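Notebook – Clesari anthology project, text preparation
Entry 27, January

Work resumed on the collected short fiction of Sheehan. The copy text for the first volume is now settled for all stories but two. The 889-page typescript remains the base for the early fantasies, with the magazine printings consulted where pages are faint.

"The Salt Door" exists in two states. The Arnedero printing drops the final exchange between the ferryman and the girl and ends on the lamp going out. The typescript keeps the exchange, and a pencil note in the margin reads "stet." The longer ending will be used, with the shorter one given in the notes at the back.

"Osside in Winter" is less simple. The town is spelled three ways, once as Oside, and the river changes its name between sections 6 and 11. The change of river name looks deliberate, given that the narrator has crossed into the other country by then. It has been left alone. The town name has been made uniform. Colleagues who disagree are asked to write on the facing page and leave the file as it is.

Scanning: the second pass was run at the higher setting. Italics survived better, but the long dashes came through as hyphens in most of the dialogue and will have to be restored by hand. The house style sheet does not cover invented languages. Proposed rule – italic at first use only, roman after that, no glossary.

Story order was discussed again. The publisher prefers order of first printing. The present draft opens with "The Salt Door" and places the three linked tales together near the end, as they share a household and read poorly when split. A decision is needed before the introduction can be drafted.

Outstanding:
Check the epigraph against the first printing.
Confirm whether the ghost story in the blue folder is finished or a fragment.
Permission for the jacket drawing, still no reply.
Enter paper receipts in the project account.
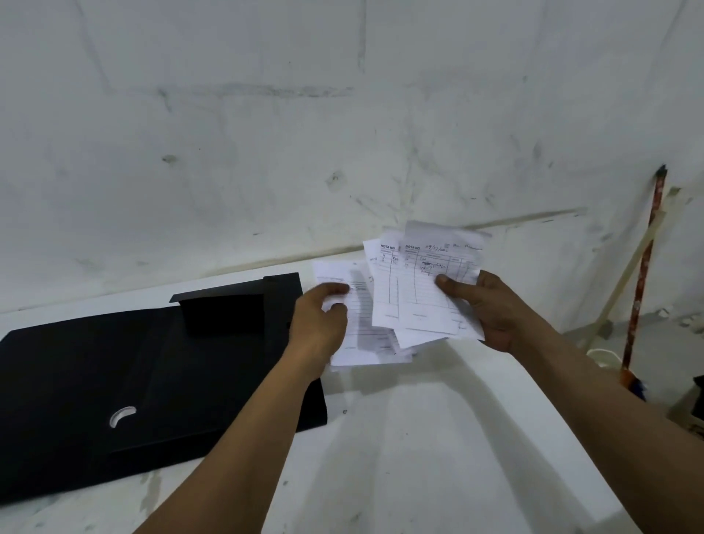

Receipts, sorting. Front slip headed "NOTA NO".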